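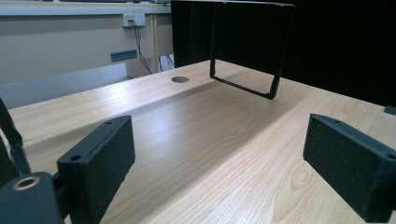 How to clean and care for a wood-grain laminate desk

Last update: 2022-05-25

A pale desk top shows everything: tea rings, pencil, the grey marks from your sleeves. I have cleaned desks of this type for many years, first at home and later for a small study centre, and I would like to share the method which works well for me.

What you need

- two soft cloths, one for washing and one for drying
- a small bowl of warm water, 900 ml is enough
- a few drops of dish soap (I use Briter, but any mild one will do)
- an old toothbrush
- a dry paint brush

Please do not use scouring powder or the green side of the sponge. The pattern of the wood is only a printed layer, and if you scratch through it you cannot sand it and oil it again like real wood.

Step 1. Remove the dust

Move the things you can move and brush the dust toward you with the dry paint brush. Do the back of the desk first, where it meets the wall. If you wipe dust with a wet cloth it becomes a grey paste, and this paste goes into the fine lines of the grain.

Step 2. Clean the cable hole

Many desks have a round hole near the back for cables. Unplug the cables before you begin and pull them out. If your hole has a plastic ring, lift it with your fingers and wash it in the bowl. Go around the inside edge with the toothbrush, which must be almost dry. The board inside the hole is often not sealed, and when it drinks water it swells. I learned this with my first desk, a Flolard, and the bump is still there.

Step 3. Wash

Squeeze the cloth very well. Follow the direction of the grain, even if it runs diagonally across the top. Work on a small part at a time and dry it with the second cloth before you continue.

Step 4. Look at it from the side

Bend down and look across the desk toward the light. Streaks of soap have a dull colour from this angle. A darker oval in the pattern can look like a stain, so check it before you rub. If it is a printed knot, leave it alone.

Step 5. Difficult spots

For ink, put a little rubbing alcohol on a cotton bud and try it first under the desk. For glue from stickers, warm it with a hair dryer on the low setting and push it off with an old plastic card.

Let the desk dry for one hour before you put back paper or cables. I repeat the full cleaning every January and after the summer holidays, and between these I only brush and wipe.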